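October, Zetcombe desk

Short-form posting test, account 3 (Plostden). Changed one variable only: upload time moved from 12:00 to 18:30. Captions, sound and clip length left as they were. Clips are 9 s, vertical, no voiceover.

Views at 60 min are up on the lunchtime set, but the completion rate is flat. I read that as more people being served the clip and the same share of them staying. Not enough to call yet. Provetti account still on the old schedule as control, do not touch it.

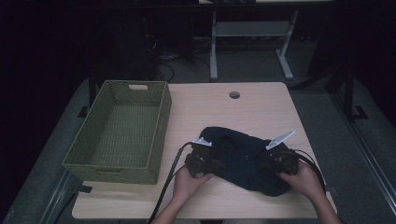 Follower count on Plostden passed 2000 overnight. Zakhar Savchuk thinks part of the jump came from the Nikzad duet, so I have tagged those arrivals separately in the sheet where the referral is shown. Where it is blank I have left it blank.

Export problem again: the analytics download gives times in UTC and the sheet assumes local. Rows before the fix are an hour out. Corrected column is G, old one kept in F.

To do: repeat at 18:30 with the longer cut. Ask Zakhar for the Nikzad referral list. Check whether saves are counted in the engagement total or on top of it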